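3.2 Bottle handling between table and cold storage

The subtask considered in this section is the transfer of filled bottles between a table and a refrigerator with a lower freezer drawer. It was chosen from the Brirnilport household inventory for two reasons. Bottled drinks and cooking liquids are moved often in a shared kitchen, and they differ in shape, wall stiffness and fill level more than most items of similar mass. The layout follows the short-path arrangement proposed in the Pullimano kitchen study: a white table stands close to the appliance, with a gap of bare floor between the two, so that a bottle leaves one surface and reaches the other without a walk in between.

Glass bottles are treated as a separate class. A full glass bottle is heavy at the base and narrow at the neck, and when it is held by the neck the base swings outward toward the nearest edge. The clearance between the table corner and an open refrigerator door therefore has to be measured with the bottle tilted.

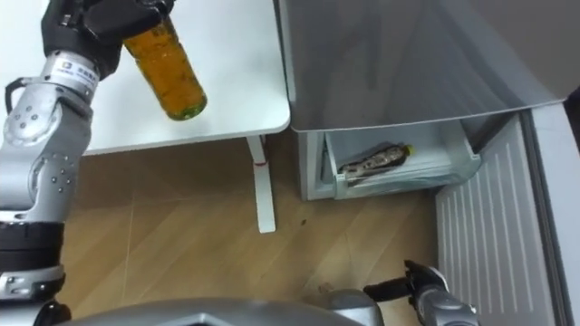
Why are glass bottles excluded from long storage in the freezer drawer? Water-based liquids expand as they freeze, and rigid glass can crack when the headspace is too small.

Plastic bottles may enter the drawer if they are laid on their side. A shallow compartment does not accept a standing bottle, and a bottle on its side must be capped before it is moved. The orientation of the cap is recorded at placement. Huaranga's coding sheet, which we adopt with minor changes, distinguishes cap-left, cap-right, cap-front and cap-rear. In practice the first two account for nearly all placements, as the drawer is wider than it is deep.

Staging on the work surface is handled in a similar way. Bottles are brought to one end of the surface before any transfer starts. The spacing between neighbors is left free, subject to the rule that a bottle can be lifted without touching the next one. Labels are not used for identification at this stage, and several bottles in the inventory have none. Contents are identified by cap color and by the color of the liquid. 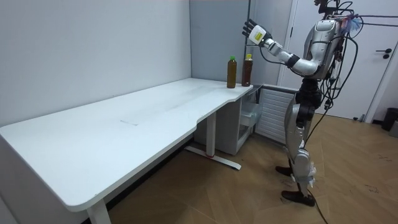 How is a bottle without a label entered in the inventory? It is listed under its cap color first and its liquid color second, with the container material added in a third field.

Two-point support was compared with support at the neck alone. In two-point support, one contact is made high on the bottle, below the cap, and the other on the lower body. The method is slower to set up. Its advantage is greatest for thin-walled plastic that is only partly filled, where the empty upper section yields under pressure and the liquid collects below it. The moving liquid shifts the center of mass when the bottle is tilted, and a second contact low on the body limits the resulting rotation.
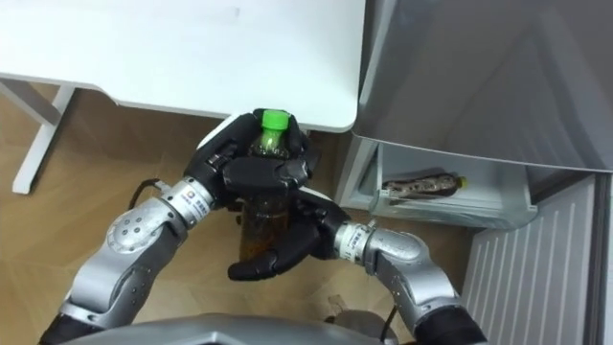 Figure 4. Upright two-point support of a green-capped plastic bottle between table and refrigerator.

The comparison covered 30 transfers per method. Each transfer was scored on final position and on whether the bottle remained upright over the gap. Transfers ending in the drawer were scored separately, given that the bottle is turned on its side by design. Fill level was not controlled beyond a coarse division into full and partly filled. We regard this as the main limitation of the comparison and return to it in Section 5.

The final condition places two unlike bottles near the same table edge, with the drawer already pulled out. The order of removal is then open. Taking the bottle closer to the corner first leaves a clear approach to the one behind it, and this order was adopted as the default.
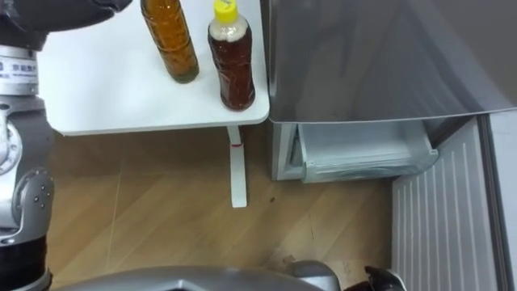 Photo: Teófilo Huaranga / Skarkness Domestic Storage Archive

Drawer extension was not standardized in this condition. A partly extended drawer reduces the usable opening but leaves more floor clear beside the table leg, and the Lozano protocol permits either setting provided it is noted before the first bottle is moved. Door angle is noted in the same field. Where the door and the drawer were both open, the door was taken as the limiting obstacle for tall bottles and the drawer front as the limiting obstacle for bottles carried low. Results for the two settings are reported separately in Section 4.1.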